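Bromar Folding Work Table Review

Posted in Workshop & Craft Room

By Noelia Cantero

I bought the Bromar folding work table in June to replace a desk that had been too low for me for years. I cut fabric, wrap parcels and do some light gluing, and I needed a surface I could stand at. I paid for it myself.

What you get

The table comes in one flat carton. Inside are the top, two leg frames already hinged, a crossbar, a bag of bolts and one hex key. The instructions are a single folded sheet with drawings and almost no words. The bag had 12 bolts in it and the sheet asks for 12, so there are no spares if one rolls under the radiator.

Putting it together

It took me nearly 15 minutes on the living room floor. The leg frames only fit one way around, which the drawings don't make clear, and I had one on backward before I noticed the holes didn't line up. The hex key is short and hurts your palm after a while. I switched to my own.

Once it's built you don't have to take it apart again. The crossbar unclips, the legs fold under, and the whole thing slides behind a door. Unfolding it takes under a minute.

The top

The top is white with a slightly dull finish. I was worried about stains. Pencil comes off with a damp cloth. Ballpoint needed rubbing alcohol. Dried craft glue lifted with a plastic scraper and left no mark. I dropped a hot glue gun on it nozzle first and that did leave a mark, a shiny spot the size of a lentil, and it is permanent.

White shows everything. Thread ends, crumbs, cat hair. For sewing I like that, as I can find a pin right away. If you mostly do messy painting you may prefer the gray version, which Bromar sells at the same price.

Stability

With the legs locked and the crossbar on, it doesn't sway when I cut with a rotary blade. Hand sanding makes it walk a little on a hard floor. A rubber mat fixed that. With a sewing machine at full speed there is some vibration in the middle — enough to make a cup of tea shiver, not enough to spoil a seam.

Compared with the Saltance

My neighbor Lilian Shirima has the Saltance table, and she let me use it on a Monday afternoon to compare. The Saltance is heavier and feels more solid. It also has a drawer, which sticks. Hers doesn't fold, so it has to live in the middle of the room. If you have a spare room, get the Saltance. I don't, so I'm happy with mine.

Height

There are four height settings, set with spring pins. The highest suits me at 5 feet 6. A taller person would want blocks under the feet. The lowest is good for sitting. Changing the height with things on the table is a bad idea — the pins let go all at once.

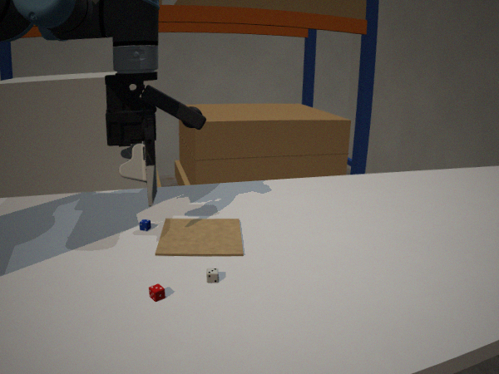 White tabletop with boxes on the shelf behind.

Storage around it

The table has no shelf of its own, so plan for one nearby. I keep boxes of thread and trim within arm's reach and leave the top clear. Bimbridge makes a clip-on tray that fits the edge, but it covers the spot where I rest my wrist and I sent it back.

Problems so far

One rubber foot came off after nine weeks. I wrote to Bromar and a new pair arrived in the mail at no charge. The edge strip has started to lift at one corner, and I pressed it down with contact cement.

Rating: 4 out of 5

Good: folds flat, wipes clean, steady for cutting.
Bad: poor instructions, short hex key, white top marks with heat.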